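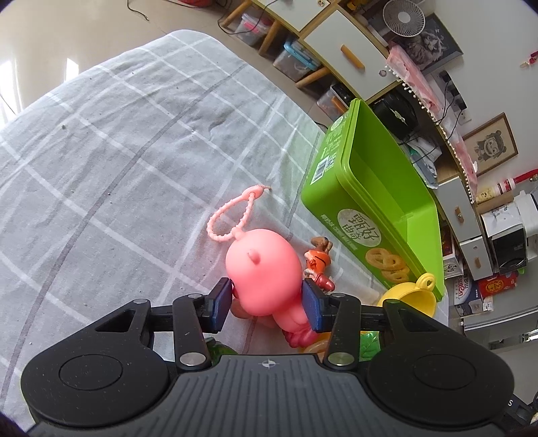 Chapter 10
Small Things and Where They Live

Most of the work of keeping a room in order is done with small things. A bed or a cabinet stays where it is put. A toy peach does not. Small things get carried from room to room, dropped on the covers, pushed under a pillow and left there until somebody changes the sheets.

Chapter 9 dealt with clothes and linen, which have a fixed place in most homes. This chapter is about objects that often have no fixed place: toys, loose caps and lids, cords, hair ties, pens, keys. The exercises need no special furniture. A bed, a table and one empty container are enough.

By the end of the chapter you should be able to:

choose a container that fits a group of objects
sort a mixed pile without sorting it twice
decide which objects do not belong in the container at all
set up a shelf or drawer so that another person can put things back

10.1 The container comes first

People usually start tidying by making piles. It feels like progress, but a pile on a bed has to be moved again before anyone can sleep there. Start with the container. Put it down next to the objects, open, and place each thing straight into it.

An old cookie tin works well for toys you can close your hand around. It has stiff sides and a wide opening, and it can be lifted with one hand when full. A tin laid on its side is easy for a small child to reach into, but it should be stood upright before it goes on a table or shelf. Cloth bags are lighter but they fold over on themselves, and the things at the bottom are forgotten. Clear plastic boxes show what is inside and cost more.

In the Plumon housing survey, which is used throughout this book, 181 households were asked what they kept small toys in. The most common answer was a container that had first held food. Sixty-two of them used a cookie or biscuit tin.

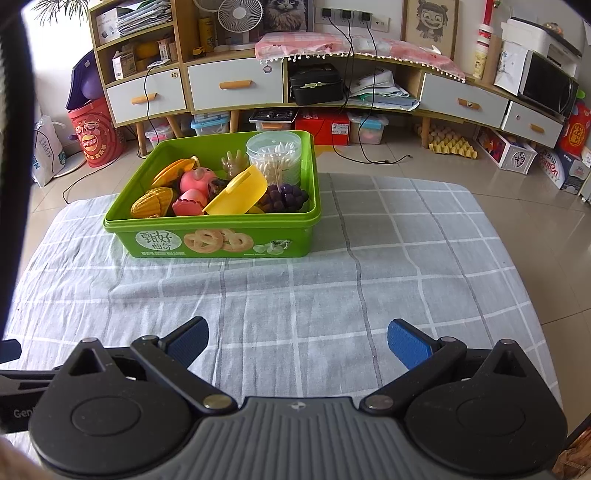 Reading time: 10 min

10.2 Mixed contents

A tin of toy food is a good case to study. The corn cob, the peach and the bunch of grapes clearly go together. Anyone in the home could name the group, and anyone could put a stray piece back. A loose plastic lid is harder to place. It may be part of a set, or it may belong to something in the kitchen.

Cotton swabs are a different matter. They may be standing in the same tin in their own round container, and they take up no more room than a piece of toy fruit would, but they are used for other purposes by other people. We call an object like this a guest. A guest is not rubbish and it is not misplaced by much. It should still go back to its own group, in this case the bathroom shelf or wherever the swabs are used.

Work through a mixed container in this order. Take out the guests. Put aside anything you cannot name. Leave the rest where it is. Many people tip the whole container out, and then almost 10 minutes go into refilling it.

10.3 The shelf behind the table

Open shelves collect things faster than drawers do. Papers, folders, a product box and a toy truck can share one set of shelves for months. Drawers hide the same mixture. The Zaugg method, covered in 10.5, gives each drawer one named group and leaves one drawer without a name. The Sarier method works the other way and begins with the open shelves.

Before reading on, choose one container in your own home and write down what is in it. Keep the list. You will need it for Exercise 10A.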